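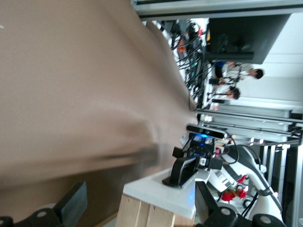
The tan cloth, with the workbench behind.

Minutes, linen group, 9th May

I'm taking notes again, so forgive the spelling. At the table: Sang Mạc (chairing), Uyên Hoàng, Anas Gaber, Fotini Christodoulou and me, Sajib Abeysekara. We started late – my fault, I had the key.

March minutes
Read and accepted. Fotini asked for one fix: she offered to look into storage bins, she did not offer to buy them. Changed.

The tan cloth
Most of the evening went on this one. Uyên has been going over the folding and said the big tan piece is still the hardest thing we have. It's smooth, it slides, and the minute you get one side lying nicely the other side has gone its own way. She'd like us all to fold it the same way, long side first, then in thirds. Anas prefers quarters and made a pretty good case for it (it fits the Ollden shelf better, and I have to say he's right about that shelf!). We went back and forth and ended up trying both on the spot. Thirds looked neater, quarters went on the shelf. Sang called it for quarters and Uyên said fine, but she wants it written down that she still likes thirds. Written down.

We also talked about creases. Fotini thinks we should be hanging the cloth overnight, and I said we don't have a rail long enough. She's going to ask at Malovetti what they charge for one.

Crates
The pale wooden crate is staying where it is for now. Anas would like to sand the top edges before we put any fabric in it, as he's worried about snags, and everybody was happy to let him get on with it. Sang asked if we should paint it while we're at it. General groaning. No paint.

Cables on the shelf
Uyên brought this up and I was glad she did. The shelf at the back is a tangle, with little boxes and connectors all mixed in with the black cables, and every time one of us wants a single lead we pull out half a dozen. I said I'd spend an hour on it with ties and labels. Fotini has a bag of ties from Vávra that she never opened, so she'll bring those in. Please don't put anything new up there until I'm done!

Money
We have 624 left in the supplies budget after the last Tredach order, which came to 197. Fotini wanted to know if that included delivery. I thought it did, Anas thought it didn't, and I've promised to dig out the invoice (number 2714, if anyone gets to it before me). Nothing new gets ordered until we know about the rail.

Other things
Sang would like the workbench cleared at the end of each session, mugs included. I believe that was aimed at me.
Uyên is away next time, so Anas will look after the folding.

To do
Sajib – shelf, labels, Tredach invoice
Fotini – rail price, cable ties
Anas – sand the crate, folding next time
Sang – write up the quarters fold on a card and pin it by the shelf

Next meeting at 6, same room. Uyên is leaving us a cake in the fridge.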